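Skonness Ferry: Frequently Asked Questions

Do I need to book?

In July and August, yes. The rest of the year you can turn up and hope, a system that has worked well for most people and badly for one wedding party.

How long is the crossing?

Skonness to Drindiron takes 21 minutes in calm water. In other water it takes longer and feels longer still.

Can I bring my car?

You can, though Drindiron has one paved road and you'll have seen all of it before your coffee cools. The car deck is small. If yours is longer than a normal pickup, call the office before you buy a ticket.

How many passengers does the boat hold?

The certificate says 119. Please don't argue with the crew about squeezing in one more, even if one more is your mother.

What about dogs?

Dogs ride free and are generally better behaved than the rest of us. Keep them on a leash and out of the snack bar, where they have been known to find friends.

Is there food on board?

There's coffee, tea, chips, and a cheese sandwich. The sandwich comes in one kind. We've had requests for a second kind and are thinking it over.

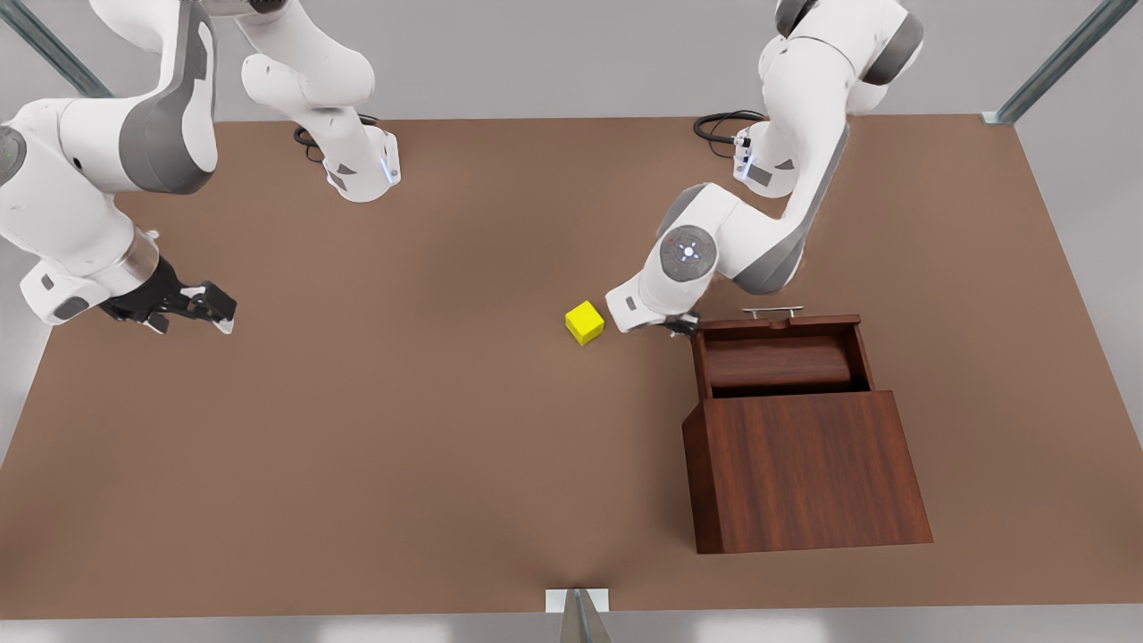
Can I pay with a card?

At the Skonness ticket window, yes. On the Drindiron side the card reader depends on a phone signal, and the signal depends on its mood, so bring some cash. Day returns and ten-trip passes are both sold at either end.

What happens if the weather is bad?

The captain decides by 6:30 a.m. and we put a notice on the website and on the board by the slipway. If your sailing is canceled you can have a refund or a seat on the next boat. Calling the office to ask when the wind will drop won't help, but we do enjoy the company.

I left something on the boat. Do you have it?

Probably. The lost property closet holds umbrellas, single gloves, and a trombone. We keep things until the end of December, then they go to the thrift store in Drallidon.

Do you run in winter?

Two sailings a day, at 8 a.m. and 4 p.m. Dress for it. The heater in the lounge is on, whatever it may feel like.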